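Sealing a concrete-look tabletop — penetrating or film? 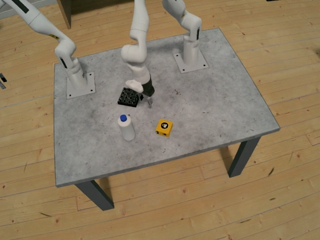
Does a concrete table need to be sealed if it only gets used indoors?
Sealing is worth doing on any concrete top that will see food, coffee or wet glasses, because bare concrete takes up oil and acid within minutes.

Forum: Surfaces and Finishes
Started 15 Oct 2019

slabside_ron
Original post

That question and answer are from the sticky, and I agree with them as far as they go. What the sticky doesn't cover is which kind of sealer, and I've now read enough old threads to be more confused than when I started.

My situation: I poured a dining top in May. Two inches thick, gray, white Portland cut with regular, sand mix, no big aggregate. It has cured all summer in the garage. I polished it to 400 grit with a wet grinder and hand pads. I like the mottling and don't want to lose it. We're a family of four and we eat at this table every night. Two of us spill.

I've narrowed it down to a penetrating sealer (the kind that soaks in and leaves the look alone) or a two-part water-based urethane. The local shop sells both under the Kinoler name. The penetrating one is cheaper and goes on with a rag. The urethane needs a roller, two coats and a few days of leaving it alone.

What would you put on it, and what would you do differently the second time?

marnie_k

Penetrating sealer on a dining table will disappoint you. I put one on a kitchen island and it beaded water beautifully. Then somebody left half a lemon face down overnight and I had a pale ring the size of the lemon. Water repellency and acid resistance are two separate things and the label tends to talk about the first one.

Urethane. Thin coats. Done.

oldtrowel

I'll take the other side. I've made tops for a living for a long time and I've stripped a lot of urethane off other people's. When a film goes wrong it goes wrong in a way you can see from across the room. It gets scratched by plates, it lifts around hot pans, and you can't patch it. You sand the entire top and start over.

A penetrating sealer with a coat of wax will stain here and there. You get used to it. It's concrete and it is going to age.

marnie_k

"You get used to it" is fine if you're the one selling it. He said he likes the mottling. A lemon ring isn't mottling.

oldtrowel

I tell customers about it before they pay. Most of them pick the penetrating sealer anyway once they've handled both samples. Film feels like plastic under your hand, even the matte ones.

Gil-soo Byun

I made two tops from the same batch two years ago, so I can compare a little. One is our dining table and one is a desk.

Dining table: two-part matte urethane, two coats by foam roller. It has fine scratches where the plates slide, which you see only with the window behind them. No stains, and we cook with a lot of chili and vinegar. One white mark from a hot pot that never went away.

Desk: densifier, then a penetrating sealer. It has a dark spot where I oil my hands after working (bad habit) and a few coffee rings. It feels better to touch.

If I did it again I would keep the urethane on the dining table and buy more trivets.

slabside_ron

Thanks, that's the comparison I was after. Did you densify under the urethane too? And did the color change much?

Gil-soo Byun

No densifier under the urethane. I was told it closes the surface too much and the film has less to hold on to. The color went darker by a shade, close to what you see when you wipe the bare top with a damp cloth. Do that test and you will know whether you can live with it.

pdq_tile

On that point, 400 grit may already be too fine for a film. Check the data sheet. The ones I've used want 200 or coarser, and if you go past that they peel. I lost a bathroom vanity that way. It came up in sheets after about 12 weeks, starting at the faucet.

You can knock it back with a 200 pad by hand. Takes an afternoon. Rinse it well and let it dry longer than you think you need to.

slabside_ron

The sheet says "do not exceed 200." I hadn't read that far. So I've over-polished it for the urethane. The wet cloth test is fine, I like it darker.

clunach_dave

Posting from Clunach, where it rains most of the year, so take the drying times with that in mind.

Nobody has brought up moisture in the slab. If the garage is damp, tape a square of plastic to the top overnight and look under it in the morning. If it's fogged, wait. I sealed a bench top too early and it went cloudy along one side. I had to sand it all off, and it took longer than the pour did.

Also seal the underside. One coat of anything. Mine curled slightly when I sealed only the face. You could rock a mug on it.

oldtrowel

Curl on a two-inch top from one-sided sealing? I doubt it. More likely it cured unevenly before you ever touched it, with the face open to the air and the bottom sitting on melamine.

clunach_dave

Could be. It was flat when I demolded it and wasn't flat a month after sealing. I didn't run a second one to find out.

oldtrowel

Flat at demold doesn't tell you much. Most of the movement comes in the weeks after. But a coat on the underside does no harm, so I won't argue about it.

hobnail

Slightly off topic. What are people doing for legs? I have a slab about the same size as Ron's and I'm nervous about the weight. The steel base I was looking at is the Sala, four square legs with a welded top rail, and the listing doesn't give a load rating.

pdq_tile

Work out the weight first. Ordinary concrete is close to 150 pounds per cubic foot, so at two inches thick you're at 25 pounds per square foot. A six by three top comes out at 450. Then ask the seller for a rating in writing. If they won't give you one, buy another base.

The up and down load usually isn't the problem. Sideways is. Somebody leans on the end of the table and the legs want to fold. You need a rail or a brace in both directions.

hobnail

Mine works out at 497 by that math. I've emailed them.

marnie_k

Put felt or silicone dots between the steel and the slab, too. Steel is never as flat as you'd like, and a slab sitting on three points can crack if someone sits on the fourth corner.

slabside_ron

Mine is going on a base my brother-in-law welded. Rail all the way around plus one cross piece. I'll use the silicone dots.

Back to the sealer. Leaning urethane. Last question is roller or spray. I have a cheap HVLP gun that I've used on cabinets.

Gil-soo Byun

Foam roller, and work fast. Keep a wet edge and don't go back over anything after a few minutes. My lap lines are all in the last third, where I slowed down.

marnie_k

Roller. And mix small batches, as the pot life on the two-part stuff is shorter than you expect in a warm garage. Stir the matte version all the way to the bottom of the can or you'll get shiny patches.

oldtrowel

If you're set on film then yes, roller. Spraying two-part urethane in a home garage is a bad idea unless you have supplied air. A paper mask does nothing for you.

And make a sample. You must have an offcut or a cookie from the pour. Put both sealers on it, half and half, and leave ketchup, mustard, red wine and lemon on each side overnight. That will tell you more than this thread will.

slabside_ron

I have two test cookies from the same mix. Will do both. The gun stays on the shelf.

slabside_ron

Update. Did the overnight test, with both cookies taken back to 200 first.

Penetrating side: wine left a faint shadow, mustard left a yellow spot that faded some after scrubbing, lemon etched it. Ketchup etched it a little too, which I didn't expect. Oil wiped off clean.

Urethane side: mustard left a very light yellow tint. Everything else wiped off.

It does feel different to the hand. Oldtrowel is right about that. My wife picked the urethane side without being told which was which, so that settles it.

oldtrowel

Fair test. The mustard tint will probably fade if the table gets some sun. Give the full cure time before you put anything heavy on it. Dry to the touch isn't cured.

loner_lake

Is the cure time different in cold weather? My shop in Loner sits at 55 degrees from now until spring.

pdq_tile

Yes, a lot slower, and some products won't crosslink properly under 60. Check the sheet for a minimum. If you can't heat the shop, bring the top indoors or wait. I'd want it warm for the first two days at least.

slabside_ron

First coat is on, no lap lines that I can find. Garage heater set to 68. Second coat goes on tomorrow morning, then the underside next week once I have somebody here to help me flip it.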